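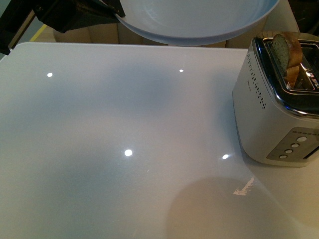
The Plaque Economy
By Feven Adugna

Gillespie Shearer has 105 awards in his spare room and can explain maybe a dozen of them. The rest are certificates of appreciation, five-year pins, second-place ribbons for chapter newsletters, and a glass wedge that says "Spirit of Service" without saying what the service was. He has belonged to the Brullness Fellowship since he was 26. He likes the people. He has doubts about the wedge.

So do I. I spent the spring reading convention programs from fraternal lodges and their auxiliaries, and I came away thinking that the awards session has swallowed the convention. The Brullness program for March runs to 14 pages, and nine of them are lists of winners. The business meeting gets half a page. The scholarship report, which covers the one thing an outsider might care about, gets two lines.

Kacper Kozłowski, who chaired the program that weekend, didn't see a problem when I called him. "People drive four hours," he said. "They want to go home with something." Fair enough. But the lodge spent $3,289 on plaques, pins and engraving this year and $771 on scholarships. I asked him whether members had ever voted on that split. He said he'd have to check, and I haven't heard back.

The defense I kept hearing is that recognition keeps people coming. I'd like to believe it. The Fellowship had 423 paid members at last count, fewer than in any year Shearer can remember, and the list of awards has grown the whole time. If pins held members, this group should be bursting at the seams.

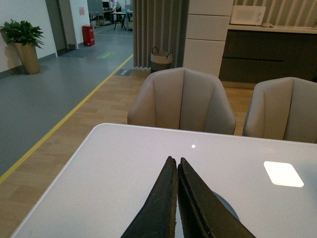

What one chapter tried

The Arodia chapter quit handing out individual awards two years ago. Fenna Verbruggen, its president, told me the first banquet without them was awkward and short. Three longtime members complained in writing, and one moved to another chapter. The engraving money now goes to rides for members who no longer drive.

Verbruggen says turnout is up. I asked for the sign-in sheets and she sent them, and the increase comes to four people. That could be the rides, or it could be that dinner moved to a better restaurant. She was a good sport about it when I said so.

Shearer, for his part, has been nominated again. He hasn't been told what for.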